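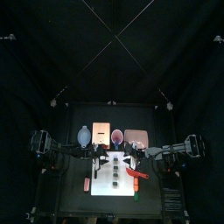
Bench Assistant, Household Items (part-time)
Protenura, Nisitz building, ground floor

Protenura is hiring two bench assistants to set out, sort and look after the household items used at our tabletop stations. The work is steady and hands-on. You will spend most of a shift on your feet, moving between the stations and the item store, and the rest of it at a desk filling in the layout log.

The position is 24 hours a week, worked over five shifts. It starts in June and runs for 49 weeks. Shifts begin at 8:30 a.m. or 1 p.m., and you will be told which ones you have by the Friday before.

What you will do

Set out each table from a printed layout card. The card says which items go in the back row, what order they stand in from left to right, and what lies in the middle of the table. A typical card calls for a pink cup with a white rim, a pale blue oval item, a tan box with a dark slot in it, and a white board laid flat in the working area.

Check every item before it goes on the table. Cracked cups, bent lids and boxes with split corners go in the return bin with a tag. Do not repair anything with tape.

Wipe down the tabletops between layouts. They are black and show dust, crumbs and fingerprints, so this takes longer than most people expect. Use the gray cloths, not paper towels.

Look over the fabric walls at the start of each shift. Loose fabric gets pulled tight and re-clipped, and lint comes off with a roller.

Put items back in the store by shelf number. Cups are kept upright, boxes flat, and small sticks and rods in the long trays.

Fill in the log after each layout. Write the card number, the time you finished and anything you swapped. If the card asks for a cup that is out for washing, write down what you used in its place.

What a layout looks like when it is right

Spacing matters more than speed. Items in the back row should stand apart from each other, with labels and openings turned the way the card shows. Slots in boxes face the front of the table unless the card says otherwise. New assistants tend to crowd the row toward the middle — we will show you how to set it from the corners in. 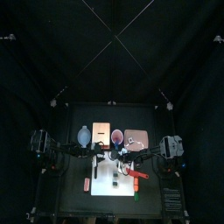 Who we are looking for

You do not need a degree or any technical background. People who have worked in stockrooms, kitchens, school supply rooms, theater props or museum stores have done well here. We are looking for someone who:

Can follow a written layout exactly, including the parts that look unimportant
Writes clearly by hand
Can lift a full storage crate, and bend and reach across a table many times in a shift
Can tell similar colors apart, such as pale blue from gray and tan from copper
Arrives on time and calls in when they can't

Experience with inventory software is useful. We use Viniseo for the store records and will train you on it during your first week.

Hours, pay and conditions

This is a paid hourly position. The rate depends on experience and will be given to you in writing before the interview. Breaks are paid. There is a kitchen with a refrigerator and lockers for coats and bags. Food and drinks stay out of the station room, including water bottles with lids.

Wear closed shoes and plain clothes. Long necklaces and loose scarves have to come off before you work at a table. Long hair should be tied back.

You will report to Nomvula Hlongwane, who runs the item store and writes the layout cards. Pieter Van der Merwe handles the shift schedule and is the person to ask about swaps and time off.

How to apply

Send a one-page resume and a short note telling us about a job where you had to keep things in order. It can be paid or unpaid work. Address it to Nomvula Hlongwane, Protenura, and put "Bench Assistant" in the subject line. Paper applications can be left at the Nisitz front desk in the Mahlangu Street entrance.

If we would like to meet you, Pieter will call to set up a visit. The visit includes a conversation and a short practical task — you will be given a layout card and a crate of items and asked to set one table. You can ask questions during the task, and there is no time limit. Please let him know beforehand if you need a stool, a lower table or large-print cards.

Applications stay open until both positions are filled.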